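Plusell Slotted Storage Basket in mint - six months of fruit, and I'm still pleased with it

Posted Apr 20, 2021

I bought my first Plusell basket in September, when the wire fruit bowl my sister-in-law gave us finally left one too many dents in one too many pears. If you've ever had a wire bowl you'll know what I mean. Anything soft that sits on the bottom ends up with a grid pressed into it, and then that's where it starts to go brown. I wanted something with a flat floor, with plenty of air getting in, and light enough that I could pick it up with one hand and take it to the sink.

The Plusell is a plain plastic basket with rounded corners, rectangular slots in the walls and more slots in the floor. It comes in white, gray and a very pale green that the label calls mint. I went for the mint and I love it! In the morning, with the sun coming straight in, it can look nearly white, and by evening it goes a bit bluer. Yellow fruit looks fantastic in it.

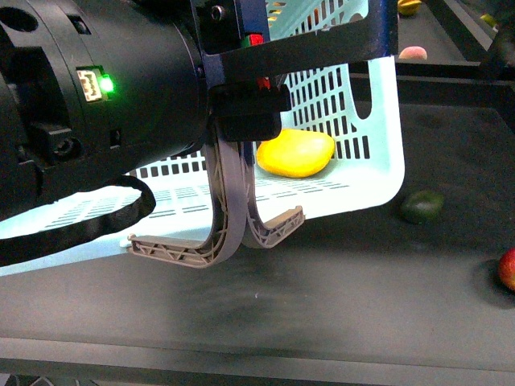 I was a little worried that the slots would do the same thing as the wire did, just in a different pattern. They haven't. The bars between them are flat on top and the edges have been smoothed off properly (I ran a finger along all of them in the store, which got me a look). Mangoes are my test for this kind of thing, as I buy them hard and leave them out for days, and a mango sitting in one spot all week has come out of the Plusell without a mark. Peaches did well too, back when it was new. Plums I wouldn't leave for that long in anything.

Apples I tend to keep out of it, next to the basket or in a drawer, so they don't hurry everything else along. Limes go wherever there's a gap. Avocados go in with the mangoes when I want them ready by the weekend and stay out on the table when I don't - it's a bit of a juggling act but you get used to it.

Cleaning is the part I expected to hate. All those little openings, right? But a soft dish brush goes through the whole thing in a minute or so, and it drains by itself if you stand it on end. I don't put it in the dishwasher. The label says top rack only and mine is too tall to fit up there without taking the cutlery tray out. One small thing: onion skins are a pain. The papery bits wedge themselves into the corner slots and you have to pick them out with a toothpick. I moved the onions to a crock and that was the end of it.

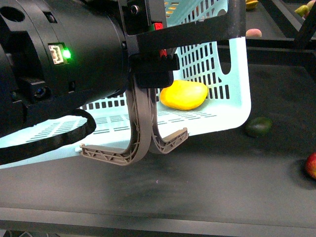

The mint basket with one mango in it and the cutout handle at the back.

The handle deserves a mention, because it's where cheap baskets usually let you down. It's a rounded cutout in the wall, so there's nothing to snap off or come loose, and the edge is comfortable even when the basket is full. I've carried it up from the car with a good 11 pounds of oranges in it and the sides bowed a little but sprang right back. I wouldn't go much heavier than that.

Before this one I tried the Palumbo bamboo crate, which is handsome but got a musty smell I could never shift, and the Hirgate stacking bin, which is a solid box with no holes at all. The Hirgate is great for cans. For fruit it was hopeless, everything sweated. The Plusell costs less than either of them. I paid 6 dollars at Prernwood, the housewares place out past the garden center, and they usually have a stack of them on the bottom shelf near the dish racks.

A few gripes, to be fair. It slides on a smooth tabletop if you bump it, and I'd happily pay another dollar for rubber feet. Crumbs and stem bits fall through the floor onto the table, so you'll be wiping under it. And the price sticker was on the inside, with the kind of glue that needs oil to get it off. Why do they do that?

I've since bought two more, one for potatoes and one for the bathroom, where it holds washcloths. The potato one is gray and a bit dull, and I wish I'd gone for mint again.

Would I buy it again? I already did, twice! If you see the mint in stock, grab it, as the gray seems to be the one that's always left.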